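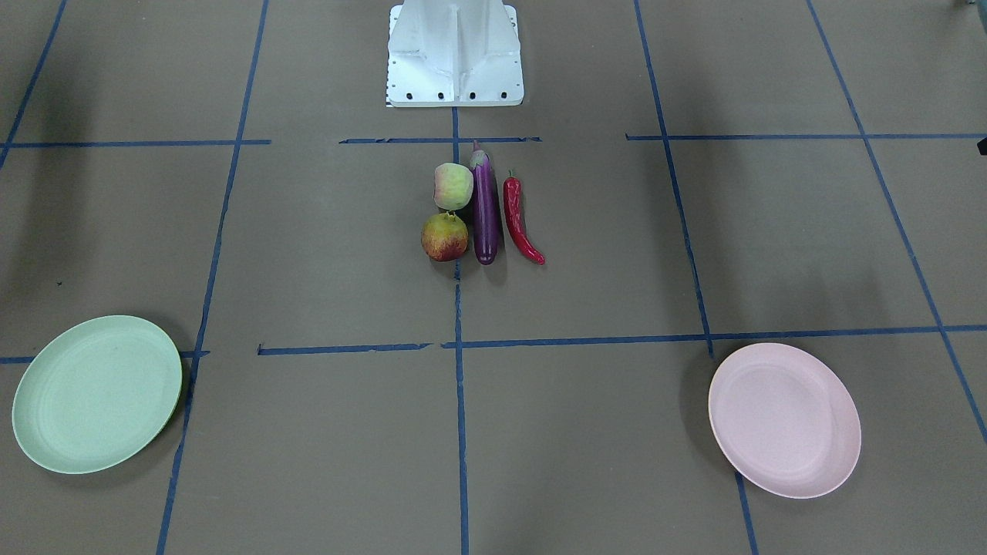 Tollcombe Pretend Food Set, plus the plates (and a word about tape)
Posted July 2023 in Toys and Games

Okay, so I finally gave in and bought the Tollcombe play food. I'd been putting it off for ages because we already own a tub of pretend food and most of it is terrible. You know the kind, the hollow stuff with a seam down the middle and a banana that looks like a highlighter. My youngest calls the old bread "the sponge" and I can't really argue with that. But then the Tollcombe set came down to $22 and I had a bit of birthday money left over, so into the cart it went, and I've had it long enough now to have opinions. Lots of them!

The set I got is the 20-piece one. There's a smaller one too but it skips most of the fruit, and the fruit is the best part, so I'd spend the extra few bucks. It comes in a plain cardboard box with a paper band around it, no window, no twist ties (hallelujah), and everything was just sitting in there in tissue paper. It took me less time to open than it takes to open a doll. A little slip of paper in the bottom lists every piece, and I lost that on day one, so don't ask me for the full list.

I want to talk about the apple first, because the apple is what sold me. It's a pale green one with a pinkish-red blush on one side, like somebody left it facing the sun. I know it's a toy apple and I know I'm going on about it, but the old tub had a red apple the color of a fire truck and my kids have never once brought me an apple in real life that looked like that. This one I've picked up off the counter twice thinking it was real. Yuto Noguchi from down the street came by to drop off a ladder and got as far as wiping it on his shirt before he noticed. He was a good sport about it.

The rest of the set is more mixed. Some of the pieces are as good as the apple and some are just fine. My oldest, who is very serious about these things, wanted it written down that the tomato is too orange. So there, it's written down. The lemon is lovely. The carrot is a bit skinny and it rolls, and it will roll off any table you own, and the dog will be waiting for it.

Now the sizes. I've seen people complain that the food isn't to scale, and yeah, it isn't, quite. The strawberry is huge. If you set it beside the lemon it looks like it won a ribbon at the county fair. It doesn't bother the kids at all and it means the small pieces aren't tiny, so I'm fine with it, but if you're buying these to fill a pretty bowl for grown-up reasons you might want to know.

The plates. These are sold separately, which annoyed me a little. I ended up with a green one and a pink one because those were the colors left, and I'm glad it worked out that way, since two different colors gave us something to play at. With the old tub, the game was always "restaurant," and restaurant always turned into me eating forty courses of sponge. With the colored plates they started making up rules. Green plate is for things you like, pink plate is for things you don't. Then it was green for breakfast and pink for dinner. Then my youngest decided the pink plate belonged to a lady named Mrs. Button who is allergic to everything but apples, and that one lasted a whole rainy afternoon. Worth the price of the plates right there.

A tip if you have kids who fight over space: blue masking tape. I got mine from Honkanen, the hardware place, and any painter's tape will do. We put a line straight down the middle and then strips across, so you've got a big grid, and everybody gets their own squares. The food starts in a bunch in one square and has to travel to a plate. That's the whole game, and they'll do it for longer than they'll do anything that came with instructions. You can call out "apple to green!" like a bingo caller and feel very important.

I'm not fussy about my lines, by the way. My tape tears all raggedy because I do it by hand, and some of the strips lean, and the grid still works. Daichi Hayashi, my brother-in-law, offered to come over with a metal ruler and do it over. No thank you, Daichi! The only thing I'd tell you is to press the ends down well. The ends are where little fingernails get in, and once one end is up, the whole strip is going to be somebody's bracelet.

Does it leave gunk? Ours didn't, but I pull it up pretty often and put new down. I wouldn't leave it on a nice table all summer, and I'd try a small piece in a corner before you do the whole thing.

Back to the food. Cleaning: the slip of paper said to wipe with a damp cloth, and I did read that much before I lost it. Then of course the lemon went in the bath. It lived. I dried it off on a towel and it looks the same as it did. The strawberry went in the bath too and I think the color got a touch duller near the top, or maybe it was always like that. I wouldn't put any of it in the dishwasher. My sister did with hers, top rack, and she says the pear has never been the same.

Wear and tear: one chip so far, on the eggplant, from being dropped on the back step. It's small and I colored it in with a purple marker. The apple has been dropped more than anything and you'd never know. Nothing has cracked and nothing smells, which matters to me because I sent back the Pletidside set last year purely on smell. I aired that thing out on the porch for 10 days and it still smelled like a new shower curtain. The Pletidside pieces did look pretty nice, I'll give them that, and theirs comes with a basket. If they've fixed the smell it might be worth another look, but I'm not going to be the one to find out.

I also borrowed a Vondatus set from our library's toy shelf to compare. Those are the ones you cut apart with a pretend knife. Kids go bananas for the cutting for the first couple of days, and then you have halves of everything all over the house and no two that match. I found half a mushroom in a rain boot. Great for a visit, wouldn't want to own it.

Age-wise, Tollcombe says 3 and up and I'd go along with that. My two are 4 and 7. I figured the older one would be over it by now, but the plate games pulled her back in, and she's the one making up the rules and correcting everyone. My guess is it's good for a few more years with the little one. I'm already planning to get the vegetable add-on in September when his birthday comes around, mostly because we're short on green stuff and Mrs. Button's allergies are apparently clearing up.

Stuff I'd change: sell it with the plates. Put it in a box that's meant to be kept, because the cardboard one lost a flap the first week and now everything lives in a mixing bowl I'd like to have back. Fix the carrot so it has a flat side. And please, for my oldest, a redder tomato.

I'd give the food four and a half stars and the plates four. I'd buy both again at the sale price. At full price I'd still get the food, and probably make do with plates from our own cupboard.

Edited to add: a couple of you asked if the stems come off. Ours haven't, and believe me, they've been pulled.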